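Ticket 272: Drutholm pantry app keeps telling me to reorder
Raised by: Obed Mensah
Product: Drutholm home stock list, Irkodix sync add-on
Status: Reopened

Problem as reported
The app says I am out of ground coffee. I am not out of ground coffee. It has sent the same alert every morning since the April 2024 update, and the release notes for that update claim "smarter reminders". I'd like to know what was wrong with the old ones.

First reply from support (Ackah)
Please sign out, sign in again and clear the saved data.

Customer
Did all that. I lost my shopping list and kept the alert. I also don't believe the sync finished, whatever the green tick says. It went green with the router switched off.

Second reply from support
Please confirm the item is stored under the correct shelf name, and that the entry has a jar or packet type set.

Customer
It's set to "jar, black, gold lid", upper shelf, right-hand side. I typed that in myself last July and it hasn't changed.

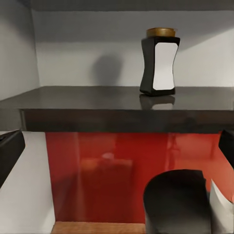

Steps tried so far
1. Deleted the coffee entry and added it again. Alert came back the next morning.
2. Turned off Irkodix sync. Alert stopped, but so did the others, including the ones I wanted.
3. Turned sync back on. The app offered to import up to 4,000 items. I own nothing like that many.
4. Changed the reorder level from 3 to 0. Saved, closed, reopened: back to 3.

Support note
Step 4 matches a known fault in the Ilance account service, where old settings overwrite new ones. Fix planned for version 18.

Customer
Version 17 was going to fix it too, according to your own help page. Please leave the ticket open until I've seen it work for a week.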